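June, and the windows have been open since six this morning

I slept in the little back bedroom again with the fan going, and woke before the birds had properly got started, so I made coffee and sat on the step in my robe feeling very pleased with myself. The beans are up! All but the row nearest the fence, where something has been helping itself, and I suspect the same fat rabbit as last year. I've put the netting back over what's left and we shall see.

Hedvika called while I was still on the step. She has finally decided about the apartment in Mangundap, after all these weeks of yes and no and maybe, and she's taking it – 13 steps up from the street, one big room, and a kitchen she swears is the size of a bathtub. The rent is 1365 a month, which made me swallow hard, but she sounded so happy that I kept my mouth shut and asked about the view instead. There's a bakery across the way and you can see a slice of the river if you lean. I told her I'd come up and help her paint, and she said only if I bring the plum cake, so that's settled.

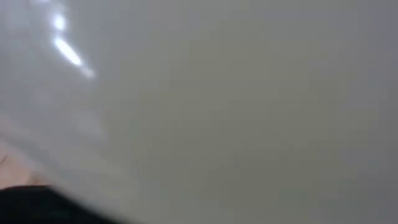

White, shiny and very close up.

After that I had big plans to answer letters and did no such thing. I got out Mother's recipe box to find the plum cake and lost the whole middle of the day to it. Her handwriting gets smaller and smaller toward the bottom of every card, because she would never start a second one if she could help it. I found the dumplings, the pickled beets, and a card that says only "Aunt's way, but less" with no hint of what it's for. I laughed out loud at that, all by myself in the kitchen. The plum cake was tucked in behind the soups, and it wants 18 plums, and I'd have sworn it was a dozen. No wonder mine always came out a bit thin.

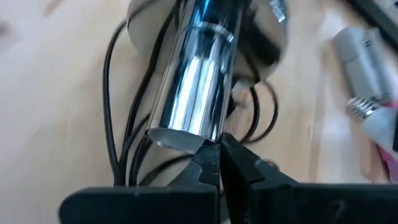

Chrome, with plenty of shine to it.

Jasper came by toward evening with a bag of cherries from his sister's tree, and stayed for supper since there was far too much potato salad. He's worried about his knee and pretending he isn't. We sat out until the mosquitoes won, talking about the summer we all drove to Lanitance and slept in the car – he remembers rain the entire time and I remember none at all, so one of us is wrong, and I wonder what Hedvika would say.

Must buy plums, stamps and a new paint roller. I want to ask her what color she's thinking of before I go hunting for drop cloths. Bed now, it's past ten and the fan is already on.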